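Opening a drawer, 70 times over

I had been promising Ilgın Akgül a visit for months, mostly because she got tired of me saying that teaching a robot by hand was just puppetry with a hard drive attached. So in August I went over to Jivwood and had a go myself.

The job was to open a small drawer. You hold a controller, the arm copies your hand, and everything is recorded. Do it enough times and the software is meant to pick up the idea. Enough, for this task, was 70 goes per person. I managed 49 before my wrist gave up, and two of those were thrown out for hesitating too long near the handle.

I'll admit the first few were fun. After that it's dull in a way I hadn't expected. You can't feel anything through the controller, so you watch the fingers and guess. My guesses were poor. Funmilayo Afolabi, who was on the next station and far quicker than me, told me to stop fussing and come in wide. That helped, but it also bothered me. If she comes in wide and I creep in sideways, which of us is the robot supposed to believe?

Ilgın's answer was that it averages out. I'm not convinced. Recep Çınar said the last batch had 1013 recordings in it, as though the number settled the matter. A thousand people showing me how to fold a fitted sheet wouldn't help much if they all did it differently, and I'd still like to know what happens when you swap the drawer for one with a round knob. I asked. The reply was that knobs would be a separate batch.

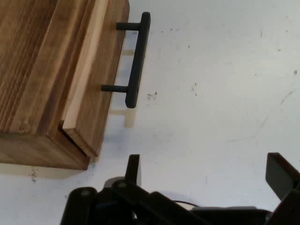
Fingers open, bar handle still to reach.

From this view you'd think it was easy. The gap between the bar and the wood is plain enough, and so is the stretch of table you have to cross to get to it. Judging how far to push in was where I went wrong, again and again.

I'm told the trained version gets tried next month. Ilze Kairys has offered to send me the results, good or bad, and I've said I'll post them either way. I'd want to see the failures as well as the best run – every demo I've ever been shown has been somebody's best run.

My wrist is fine now, thanks to those who asked.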